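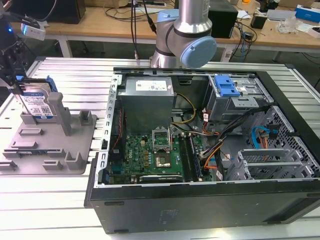 A desktop tower is an upright computer case that holds the power supply, motherboard, drives and expansion cards of a personal computer. For repair or dismantling the case is normally laid on its side and one side panel is removed, which gives access to most parts from a single direction.

The power supply converts household current to the lower voltages used inside the case and distributes them through bundles of colored wires. The motherboard carries the processor socket, where a hinged metal frame presses the processor against its contacts. Memory modules stand in long slots near the socket - usually in pairs - and are released by clips. A graphics card, where fitted, occupies an expansion slot whose opening at the rear of the case is otherwise closed by a metal cover.

Hard disk drives are held in a metal cage and connected by separate data and power cables. In many office models a plastic latch, often blue, allows the drive to be removed without tools.

The dismantling guide compiled by Octavio Insaurralde for the Tullivby recycling workshop, revised in April, divides the work into 11 steps and allows about 30 minutes for each tower. Drives are taken out early and stored apart from the other parts until their data has been erased.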